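The Pleria inquiry had taken evidence for 400 days. On Thursday, August 20, 2020, its clerk, Nives Santoro, placed the final record before the members: 1,224 pages, bound in grey, with Annex 5 sealed under a separate cover.

Senator Gonano moved that the annex stay sealed. Deputy Hailu seconded. The motion required eight votes.

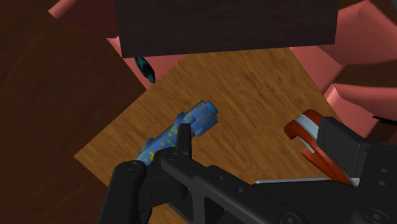

Who could open the annex if the motion failed?

The clerk, on written instruction from the chair.

Santoro read the rule aloud, then called the roll. Seven members voted in favour. The chair, Tekora, abstained – a thing he had not done before – and wrote two lines on a sheet of paper. He signed it and passed it down the table.

Santoro checked the signature against the register and reached for the knife.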